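Notes on the Reading Room Shelving

Sat 14 January

Readers of this page will know that the lending library in Durkton has been closed to visitors while its stock is moved to the ground floor. The move is now complete, and I set out below how the new arrangement works and where I believe it falls short.

The collection stands at 2767 volumes. Of these, 700 are local history and were formerly kept in a locked press on the landing, where few members ever asked for them. They are now on open shelves beside the east window. Maps remain in drawers and must be requested at the desk, as before.

Members are asked to note that the old shelf marks have been withdrawn. Each book carries a new label on the spine, beginning with a letter for the room and followed by a number for the bay. The printed catalogue has not yet caught up -- the supplement is expected in February -- and until then the card index should be treated as the correct record.
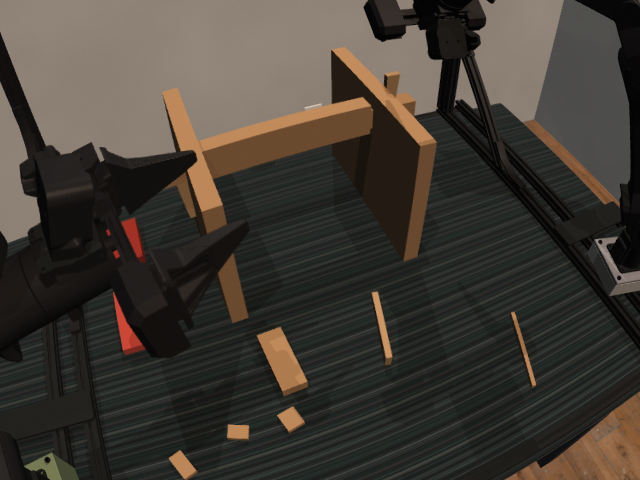
The choice of shelving took longer than any other part of the work. Two suppliers were considered. Fusel offered a steel system, sound and easily adjusted, though noisy when a heavy volume is put back. Retamal offered timber bays in a plain pattern: two upright panels with a crossbeam spanning the gap between them, much like the wooden structure shown before this paragraph, repeated along the wall as far as space allows. The timber was preferred. Each bay takes 60 volumes of ordinary size, and fewer where the county directories are kept.

I have one reservation. The lowest shelf sits very close to the floor, and older members will find it hard to read the labels there without kneeling. I have proposed that the lowest shelf be given over to bound periodicals, which are seldom consulted.

A further 600 volumes, chiefly duplicates and worn fiction, have been set aside for the Wullska sale. They do not form part of the total given earlier. Members who wish to reserve a title may leave a written note at the desk, stating the author and the edition. Requests by telephone cannot be accepted.

Opening hours are unchanged. The side entrance will stay locked until the new handrail has been fitted.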